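From the Repair Table: What We Do With Mesh

Many of you wrote to us after the February newsletter and asked the same question: what to do with a thing that is still good, but the mesh is torn or hanging. It can be a laundry hamper, a pop-up bin for toys, a net for the garden pond. In Clallholm we throw away too many of these. I try to give a short answer, with help from Parveen Orakzai, who has much more patience with a needle than I have.

First, please wash the mesh before you bring it. Lukewarm water, a little dish soap, and let it dry in the air. Dust sits in the small openings and it makes the thread dirty when we sew. Do not use the dryer — I did this one time with a net from my own kitchen and it came out half the size.
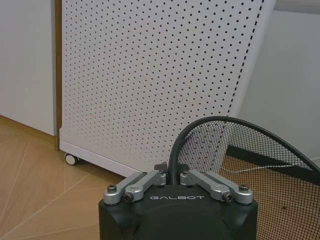 Roman Rutkowska
Repair table, Clallholm Neighbors' Newsletter

A fine black mesh with a thick rim is pleasant to work on, as the rim gives you something to sew against. Use polyester thread in the same color as the net, and go around the rim with small stitches, 3 or 4 millimeters. Pull each stitch only until it lies flat. If you pull more, the mesh makes a wave and you will see it always.

For a hole in the middle, cut a patch from an old mesh bag. The patch should be bigger than the hole by two fingers on every side. Turn it until its little squares run in the same direction as the squares of the net, then pin it and sew around. Farzana Awan asked me if glue is also possible. For a small hole, yes, but the glue becomes hard and then the mesh breaks next to it. My first one lasted five weeks.

We have now a box of mesh pieces at the table, mostly black and white. Rukhsana Ghauri brought a big bag of them from Zadalness and you can take what you need. We are short of thick needles and of strong black thread, so if you have some in a drawer, please bring them.

The table is open from 2 in the afternoon, in the room behind the library. For large baskets, write to me before, so I can keep the long bench free.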